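Visita à unidade de cerâmica da Narau

A visita teve início às 9h, em fevereiro, com registo na portaria e entrega de calçado de proteção. O grupo tinha seis pessoas e foi conduzido por Laiba Durrani, responsável pelo controlo de acabamentos. A unidade ocupa 2789 m² e produz recipientes de mesa e de arrumação para duas marcas, Brodimon e Vollora.

A primeira paragem foi a preparação de pasta. O enchimento dos moldes é feito por via líquida, com 677 moldes em rotação. O relevo já vem gravado no gesso -- não há aplicação posterior de pontos ou cordões. Segue-se a secagem, que não pudemos ver por estar a decorrer a limpeza das câmaras.

A sala de amostras fica no piso superior e reúne as peças de referência.

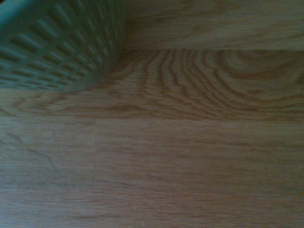
Recipiente cerâmico verde-sálvia com relevo em fiadas desencontradas.

O relevo é de traços curtos e arredondados, dispostos na horizontal. O vidrado, entre mate e acetinado, deixa um leve realce num dos lados de cada traço. Segundo Durrani, a espessura do vidrado é o parâmetro mais difícil neste padrão: em excesso, preenche os intervalos e o desenho perde definição.

O forno principal, de marca Oláh, leva 900 peças por ciclo. O registo de temperaturas é impresso e arquivado por lote. A visita terminou na embalagem, às 11h40. As próximas datas são afixadas na portaria; a inscrição faz-se por correio eletrónico.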